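4.3 Comparing two hand-held grippers on soft furnishings

Soft items are where the differences between grippers really show, and this is the most enjoyable comparison in the whole guide. A wooden block will forgive almost anything. A pillow won't! Set aside a morning for your first go, and expect to want another one.

You will need:
Two hand-held grippers, charged or cabled as described in section 2
A made-up bed with a sheet and at least one pillow
A small cloth that folds easily
The Losico recording software, set up as in section 3
A second person, if you want both grippers over the bed together

Before you start

1. Fit the same type of finger pad to both grippers if you are comparing the linkages. If you are comparing pads, leave everything else alone. Changing both in one session makes the results very hard to read, as Rupert Hubmann and I found out over a long November.

2. Wipe the pads with a dry cloth. Ribbed pads collect lint surprisingly quickly on cotton.

3. Open and close each gripper 30 times with nothing between the fingers. You should feel the same resistance all the way through. If one side lags, see section 6.1.

4. Lay the cables so that they have slack on the bed. Keep them out from under your knees.

CAUTION: Keep your free hand away from the linkages while the fingers are closing. The gaps in the side plates can nip a fingertip.

Running the comparison

5. Start a new session in Losico and give each gripper its own name. Short names are best. Ours are Hou and Gendside, and they fit neatly on the status line.

6. Stand where you can reach the middle of the bed without leaning on it. Leaning tightens the sheet and changes the grasp.

7. Begin with the cloth. Pinch it by a folded edge, lift it clear of the bed, hold for 3 seconds and put it down again. Do this 40 times with the first gripper, then 40 times with the second.

8. Go on to the sheet. Bring the fingers down almost flat, close slowly, and try to raise a single ridge of fabric. Seams and stitched lines give the pads more to hold, so try some grasps on a seam and some on plain fabric. Mark which is which in the notes column.

9. Finish with the pillow. Take it by a corner first, then by a long side. Wide-opening grippers come into their own here, and it is lovely to feel the difference in your wrist straight away.

Note: Anastasia Drakos prefers to swap grippers every ten grasps so that tiredness is shared out evenly. It takes longer, but her curves are smoother than mine.
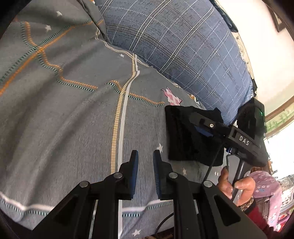

Fig. 4-6. Two hand-held grippers over the bed, seen from the camera on one of them.

10. Check the view from each camera before you save. Both fingers should be visible right up to the tips. The image will be curved towards its edges if you use a wide lens, and this is fine.

11. Save the session and export the grasp table. A full comparison comes to 200 grasps once the sheet and pillow are included.

Note: Pistol-style handles can be tiring if held high for long. Rest your elbow against your side between grasps.

If the two sets of results look identical, try a thinner cloth. Zeyu Xiao's fabric list is in Appendix B, and the silk scarf is great fun.

Go to section 4.4 for plotting.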